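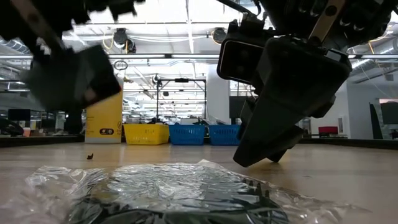

Packing table, Otari workroom, Waltham. Plastic wrap on the tabletop, baskets at the back.

WORKROOM SAFETY CHECKLIST – PACKING AREA
Site: Otari, Waltham
Month: August
Start of walk: 8:15 a.m.
Floor area covered: 1,976 square feet
Marks used: OK / FIX / WATCH / N/A

1. TABLETOPS

1.1 Surface sound, no splinters or raised edges – OK
Comment: Ran a gloved hand along the front edge and both ends. One shallow dent near the left corner, no sharp edge on it.

1.2 Loose packing material cleared or put away – FIX
Comment: Sheet of clear wrap lying flat across the front of the table. It needs to be folded or binned between jobs. Clear plastic on light wood is easy to miss, and if it ends up on the floor it is a slip.

1.3 Nothing left under wrap, paper or film – FIX
Comment: A dark item was under the sheet. Lift the wrap and check before throwing it out. Small tools have gone into the trash this way before.

1.4 Scraps and offcuts – FIX
Comment: One small dark scrap on the wood past the edge of the wrap. Minor, but the rule is a wipe-down at the end of every job and it applies to small bits too.

1.5 Table stable under load – OK
Comment: Leaned on all four corners. No rocking.

2. BASKETS AND CONTAINERS

2.1 Baskets in a line and clear of the working area – OK
Comment: One yellow, two blue, side by side behind the working part of the table. Keep this layout.

2.2 Baskets free of cracks and broken rims – WATCH
Comment: Yellow one has a hairline crack on the underside. Still usable. Replace when the next Rinaldi order goes in.

2.3 Containers labeled – OK
Comment: Tall yellow container has its black label, low on the side. Please don't stand anything in front of it.

2.4 Tall items steady – WATCH
Comment: The same container will tip if bumped hard from the side. Move it farther from the back edge of the table.

3. FLOOR AND WALKWAYS

3.1 Main aisle at least 40 inches wide – OK
Comment: Measured at the column and at the door. The tightest point is the column. No carts to be parked there, even for a few minutes.

3.2 No plastic, tape or strapping on the floor – FIX
Comment: Short lengths of strapping under the next table down. Picked up during the walk. Marked FIX anyway so it shows on the sheet.

3.3 Mats flat – OK

3.4 Spills – N/A
Comment: No liquids handled in this area.

4. OVERHEAD

4.1 Lights working – OK
Comment: All fluorescent strips on, no flicker. One cover by the door is dusty.

4.2 Cables secured – WATCH
Comment: There is a loop of cable hanging just below the ceiling. Well out of reach, but it should be tied up with the others. Needs the tall ladder and a second person.

4.3 Ducts – OK
Comment: No drips or staining. Exposed ductwork collects dust, so add it to the next high clean.

4.4 Fixtures hung from the ceiling or from frames tight – OK
Comment: Frame bolts at the back of the table checked by hand.

5. EMERGENCY ITEMS

5.1 Extinguisher in place and in date – OK

5.2 Exit door opens fully – OK
Comment: Opens fine now that the Hirkudow cartons have been moved. Last time they were stacked close enough to catch it.

5.3 First aid box stocked – FIX
Comment: Down to the last few bandages, no medium gloves. Reorder both.

5.4 Safety knives capped and hung up – OK
Comment: All on the board. One cap is loose and has been swapped.

FOLLOW-UP

Wrap, scraps and strapping: same day.
First aid box: before the end of the month.
Cable loop: when the ladder is next in the building.
Cracked basket: next order.

Keep the signed copy in the folder by the door. Items marked WATCH carry over to the next sheet even if nothing has changed.

Otari Waltham – Contact the site office – All rights reserved – Back to top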